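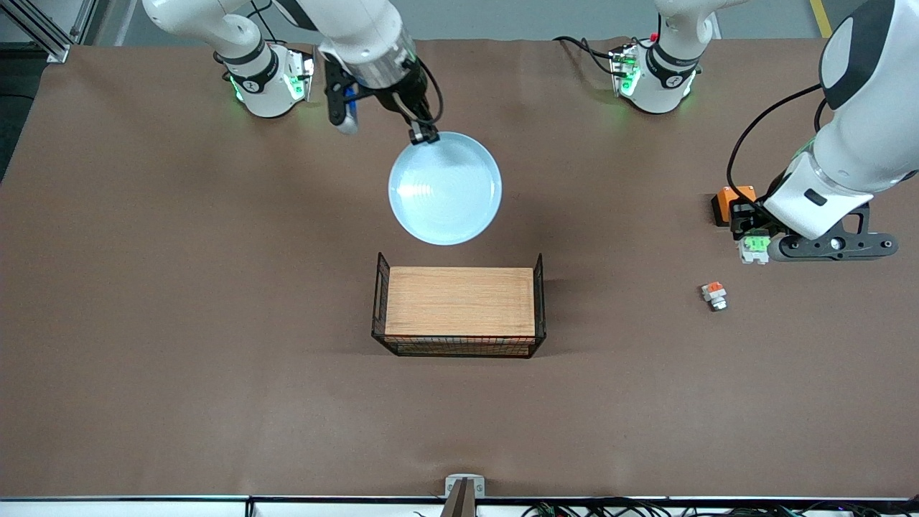 Elisa Marras
4/18/26

Transmissões automóveis – apontamentos da aula 5

Na aula anterior ficou vista a curva de binário de um motor a gasolina atmosférico e a razão pela qual essa curva, sozinha, não chega para mover um automóvel em todas as condições. Hoje tratamos do que está entre o motor e as rodas: embraiagem, caixa de velocidades, relação final e diferencial. A parte dos semieixos e das juntas homocinéticas passa para a próxima aula.

Função da transmissão

Um motor de combustão trabalha numa faixa limitada de rotações. Abaixo do ralenti vai abaixo, acima do regime máximo corta a injeção. As rodas, pelo contrário, têm de rodar desde zero até à velocidade máxima do veículo. A transmissão faz a ligação entre estas duas faixas e multiplica o binário quando é preciso arrancar, subir ou acelerar.

Convém fixar a relação básica: desprezando as perdas, a potência que entra numa engrenagem é igual à potência que sai. Se a rotação de saída desce para metade, o binário de saída sobe para o dobro. A caixa não cria potência. Quem disser no exame que a primeira velocidade "dá mais potência" perde a cotação da alínea.

Embraiagem

A embraiagem monodisco a seco continua a ser a solução corrente nas caixas manuais. É composta pelo volante do motor, pelo disco com guarnições de fricção, pelo prato de pressão com mola de diafragma e pelo rolamento de encosto. Com o pedal solto, a mola aperta o disco contra o volante e o binário passa por atrito. Com o pedal em baixo, o rolamento empurra o centro do diafragma, o prato recua e o disco fica livre.

O binário máximo que a embraiagem transmite depende da força da mola, do coeficiente de atrito, do raio médio das guarnições e do número de faces de atrito (duas, no monodisco). A expressão é:

T = n × μ × F × r

em que n é o número de faces, μ o coeficiente de atrito, F a força axial e r o raio médio.

Quando a guarnição se gasta ou apanha óleo, a embraiagem patina. O sintoma típico é o regime do motor subir numa subida em quarta ou quinta sem que a velocidade acompanhe. Se, pelo contrário, a embraiagem não desacopla por completo, as mudanças arranham ao engrenar, sobretudo a marcha-atrás. São avarias diferentes e confundem-se muito nos relatórios de oficina.

Caixa manual de engrenamento constante

Nas caixas atuais os pares de carretos das velocidades para a frente estão sempre engrenados. Os carretos loucos rodam livremente sobre o veio e só um, de cada vez, fica solidário com ele, através de uma luva deslizante. O sincronizador iguala as rotações do carreto e do veio antes de a luva entrar. O anel cónico faz esse trabalho por atrito e por isso gasta-se, em geral primeiro na segunda velocidade, que é a mais usada em cidade nas reduções.

A caixa que vamos desmontar na sessão prática é uma Lirnov de 5 velocidades, com dois veios e diferencial integrado no mesmo cárter. As relações constam da ficha do fabricante distribuída em papel. Tragam-na, que não há mais cópias. O óleo sai antes de se retirar a tampa traseira e vai para o recipiente de resíduos.

Escalonamento

As relações não são escolhidas com intervalos iguais. Nos ligeiros usa-se normalmente um escalonamento progressivo: o salto entre primeira e segunda é grande e os saltos vão diminuindo até à última. Assim, a queda de rotação ao passar de uma velocidade para a seguinte é menor nas velocidades altas, onde a resistência do ar pesa mais e o motor precisa de ficar perto do regime de binário máximo.

Exercício resolvido. Um motor roda a 4,000 rpm (a vírgula é a da ficha original, separa os milhares) numa velocidade com relação 2 para 1. A relação final é 4 para 1.

Relação total: 2 × 4 = 8
Rotação das rodas: 4000 / 8 = 500 rpm
Com um binário de motor de 96 Nm e sem perdas, o binário total nas rodas motrizes é 96 × 8 = 768 Nm.

Se o rendimento da transmissão for de 0,90, o valor passa a 691,2 Nm. No teste é obrigatório indicar se se consideram perdas ou não. O diferencial reparte depois este binário pelas duas rodas, em partes iguais no caso do diferencial aberto em linha reta.
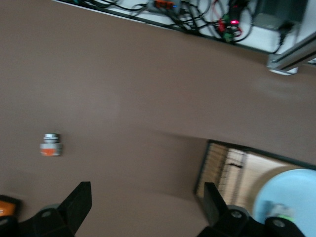
Se o diferencial aberto entrega o mesmo binário às duas rodas, porque é que o carro fica parado quando uma delas está sobre gelo?

Porque o binário fica limitado pela roda com menos aderência. A roda sobre gelo só consegue reagir com um binário muito pequeno e a outra recebe esse mesmo valor, que não basta para mover o veículo. A diferença está nas rotações: uma roda gira em falso e a outra não se mexe.

Diferencial autoblocante

Para reduzir esse problema há várias soluções. No autoblocante de discos, um conjunto de discos de fricção liga parcialmente os planetários à caixa do diferencial, e a roda com mais aderência passa a receber uma parte maior do binário. O tipo Akis, descrito na segunda folha, usa rampas que apertam os discos em função do binário de entrada – quanto mais carga, maior o bloqueio. O tipo Brallis trabalha com uma pré-carga de molas e atua mesmo com pouco acelerador, à custa de mais desgaste e de algum arrastamento nas curvas apertadas.

Muitos ligeiros recentes mantêm o diferencial aberto e travam a roda que patina através do sistema de travagem. É mais barato e não acrescenta peças à transmissão, mas aquece os travões e perde energia. Em uso prolongado fora de estrada, o sistema pode reduzir a intervenção para os proteger.

Caixas automatizadas e de dupla embraiagem

Só o essencial, que volta em detalhe em outubro. A caixa automatizada simples é uma caixa manual em que atuadores fazem o trabalho do pedal e da alavanca. Há interrupção de binário em cada passagem e o condutor sente-a. Na dupla embraiagem, uma embraiagem serve as velocidades ímpares e a outra as pares. A velocidade seguinte já está engrenada quando uma embraiagem abre e a outra fecha, e a interrupção quase desaparece.

Na automática com conversor de binário não há embraiagem de arranque. O conversor tem bomba, turbina e estator, e multiplica o binário no arranque enquanto houver diferença de rotação entre bomba e turbina. Em velocidade estabilizada fecha-se a embraiagem de bloqueio para evitar perdas.

Leitura e trabalho para entregar

Cirillo, capítulo 5, sem a secção das caixas de variação contínua. Resolver os problemas ímpares do fim do capítulo. O relatório da desmontagem tem um máximo de 15 páginas, com os cálculos das relações apresentados passo a passo e as unidades em todas as linhas. Relatórios sem a tabela de contagem dos dentes são devolvidos.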